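We use cookies to remember your login and count visits. Accept / Manage settings

Workbench & Storage > Small parts > Colored baskets, does sorting by color ever last?

fallow_bench wrote:
I have read maybe 30 posts on this board telling people to buy plastic baskets in different colors and their bench will look after itself. I don't buy it. We've got the slotted ones in green, red and black, and a green top to put them on. The plan from Starolside (the shared shop, for those who don't know it) was that every color has a spot on the shelf and goes back there at night.

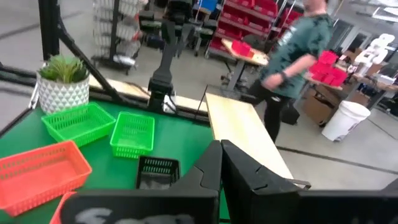 My problem with the plan is that the baskets become the clutter. They're light, they're easy to grab, so they end up all over the top and you're working around them. An empty basket takes up the same space as a full one. Has anybody kept a color system going for longer than a month? And I mean kept it going, with other people using the bench.

eskildsen_fan wrote:
Yes. Going on two years. Red is waiting, green is done, black is scrap. It works fine if you write it on the wall.

fallow_bench wrote:
Two years with how many people? I've seen a lot of writing on a lot of walls.

eskildsen_fan wrote:
Four of us. I never said it scales to a whole shop. You asked if anybody had done it.

padport_refugee wrote:
I'm with fallow on this. At Padport we had 131 bins with a color for every department, and by February people were using whichever one was closest. Then the guy who ordered them wanted more bins. Anyway, what does the shelf look like? If it only holds a few baskets and you own twice that many, no color scheme is going to save you.

fallow_bench wrote:
Fair question. The shelf is a raised wooden board at the back of the table, with green, black and red in a row. The rest live on the top, or that's where they land. Plant lives in the corner.

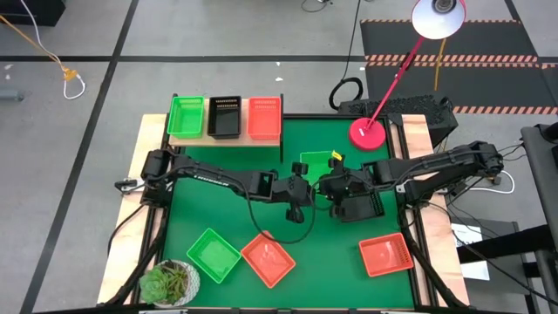 Thread length so far: 469 words, 2 min read

padport_refugee wrote:
So that's your answer. Three up, and more down on the table than on the shelf. Sell the extras or put up a second board.

slotted_and_sorry wrote:
Disagree about selling. Spare baskets are handy when a job runs over. Nest them if they'll nest and put the stack under the table. I don't see why they all have to be on show. Also, two different things are getting mixed up in this thread. One is having a place for each basket, the other is the color meaning something. You can have the first without the second, and I'd bet most shops that claim a color system only have the first.

eskildsen_fan wrote:
Ours means something. I said what it means.

slotted_and_sorry wrote:
OK, yours does. Most don't. What does green mean at Starolside, fallow?

fallow_bench wrote:
I asked. One person said finished work and another said "general." So there you go. I did move one of the reds over to the right-hand side to see if keeping it in one place helps. I'll believe it when I see it. I also don't think a reddish orange should count as red when you're sorting by eye, and a few of these are close enough to argue over.

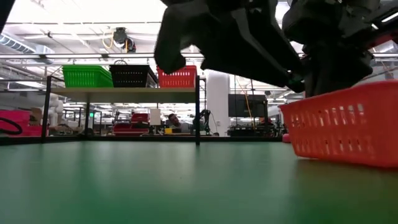 Starolside, 8 June 2022

Small update, same bench. The three on the shelf I have no complaints about. Green left, black middle, red right, and a person can remember that much. I'm still not sold on the rest. The slots let you see a bit of what's inside, which helps more than the color does if you ask me.

padport_refugee wrote:
Slots are bad for anything small, though. Washers go straight through.

fallow_bench wrote:
Depends on the washer, but sure. I wouldn't put screws in them either.

eskildsen_fan wrote:
Line the bottom with card. Five minutes.

slotted_and_sorry wrote:
And then you can't see in from below. I'd still do it. Fallow, try labels on the shelf edge before you give up on the whole thing, and report back either way.

fallow_bench wrote:
Will try labels. Not holding my breath.

Recent in Small parts
- Pegboard or shelf above a narrow bench? (840 views)
- Card liners for slotted bins, what thickness
- Best way to clean a green bench top
- Stacking bins that don't stack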